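Hustia Ceramic Supply Newsletter
17 May 2025

Technical Notes: Clay Shrinkage and What to Do With the Numbers

Several members asked at the February meeting why lidded jars made from the new stoneware no longer fit after glaze firing. The lids were thrown to the same caliper setting the members had always used. The clay was different, and a caliper setting carried over from one clay to another is usually wrong.

All plastic clay shrinks. The first loss comes as water leaves the spaces between the particles and the particles draw together. This is drying shrinkage, and it is largely over by the leather-hard stage, although the piece is still far from dry at that point. The remaining water leaves with little change in size. The second loss comes in the kiln, as the body begins to melt at the particle edges and closes its pores. This is firing shrinkage, and it depends on how hot the kiln gets and how long it stays there.

The figure printed on the bag is normally total shrinkage at one named cone. Members who fire two cones below that should not expect the printed figure to hold. Water content also matters. A bag that has been opened and rewetted several times will dry with more shrinkage than a fresh one.
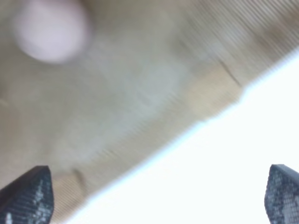 The standard check is a test bar. Roll a slab of even thickness, cut a strip longer than 100 millimeters, and scribe two fine lines exactly 100 millimeters apart while the clay is wet. Dry the bar slowly on a flat absorbent board and turn it several times so that it does not curl. A curled bar measures short and makes the clay look worse than it is. Measure between the lines when the bar is bone dry, again after bisque, and again after glaze firing. With a starting length of 100 millimeters, each millimeter lost is one percent, and no arithmetic is needed.

Make at least three bars per clay. Cut them from the same slab in the same direction. Rolling lines up the flat clay particles, and a bar cut across the roll can give a slightly different result from a bar cut along it. Write the clay, cone and kiln position on the back with an underglaze pencil or a needle tool.

A bar measured at 88 millimeters after the final firing has a total shrinkage of 12 percent. To find the wet size needed for a given fired size, divide the fired size by 0.88. Adding 12 percent to the fired size is a common mistake and gives a piece that is too small. For a jar opening that must finish at 80 millimeters, the correct wet size is 90.9 millimeters. Adding 12 percent gives 89.6. The difference is enough to make a lid bind.

Shrinkage is often confused with absorption, and the two should be recorded separately. Absorption is found by weighing a fired, unglazed bar, boiling it in water for several hours, leaving it to cool in the same water, wiping off the surface and weighing it again. The gain in weight divided by the dry weight is the absorption. A body with high absorption has not closed fully, and tableware made from it may weep even under a sound glaze.

Drying cracks are a third matter. They come from uneven drying more often than from a high total figure. Rims and handles lose water first and pull against a base that is still wet. Cover the rim loosely, lift the base off the board as soon as it will hold its shape, and keep the work out of moving air for the first day.
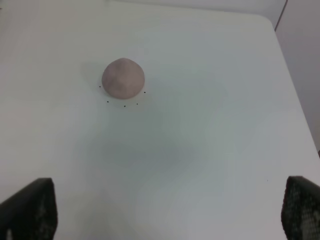
Grog and sand reduce drying shrinkage. The grains have already been fired or do not take up water, so they hold their size while the clay around them contracts. They also open the body and let water out more evenly. The cost is a rougher surface and a foot ring that scratches tabletops unless it is ground.

Members who mix two clays should test the mixture as a clay in its own right. Averaging the two printed figures is not reliable. Where two clays are joined in one piece without mixing, as in inlay or marbled work, keep the difference in total shrinkage as small as possible and join them at the same moisture content.

Stock and testing

Bevlow White and Laizer Buff are both on the rack in 16-kilogram bags. Bevlow White is the smoother of the two and has the higher drying shrinkage. Laizer Buff contains fine grog and is the better choice for slabs and large platters. Cosix slip is available by the bucket and was blended to match Bevlow White. It should not be used to join Laizer Buff, for which members should make slip from their own trimmings.

Bars for the test kiln must be bone dry and marked with a name. Leave them on the lower shelf by the kiln room door. The kiln log now stands at 1,402 firings, and the elements will be replaced before the next glaze load. Until then the test kiln is limited to bisque. Bars already waiting for cone 6 will be held over and fired first when the work is done.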